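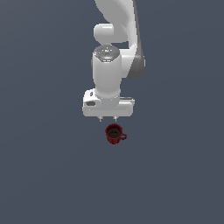 Kendora Grasp is a library of simulated pick-up tasks for teams training or testing a robot arm before they book time on a real one. Each task pairs one arm with one object on a plain surface, so there is little else for a policy to latch onto. The small mug task starts with the two-finger gripper partly open above a dark red mug, its handle out to the right. You can keep that start or have the position, handle angle and colour of the object change on every reset.

What you get

1,192 tasks in 9 object groups, including cups, tools, bottles and packets
Scripted demonstrations for every task, roughly 350 per object group
Joint positions, gripper width and contact forces logged at each step
A scoring tool that runs from the command line

Licensing

A licence covers one site and 6 seats. Updates are included for the first year, and the next one, due in March, adds soft objects such as cloth and sponges. Universities can ask for the teaching rate – it covers the same tasks, minus the contact force logs.

Requirements

Linux workstation with a recent graphics card. Windows is not supported.

Sales and trial keys: Naa Antwi, Kendora. Orders of more than one site licence are handled by our distributor, Sydorenko.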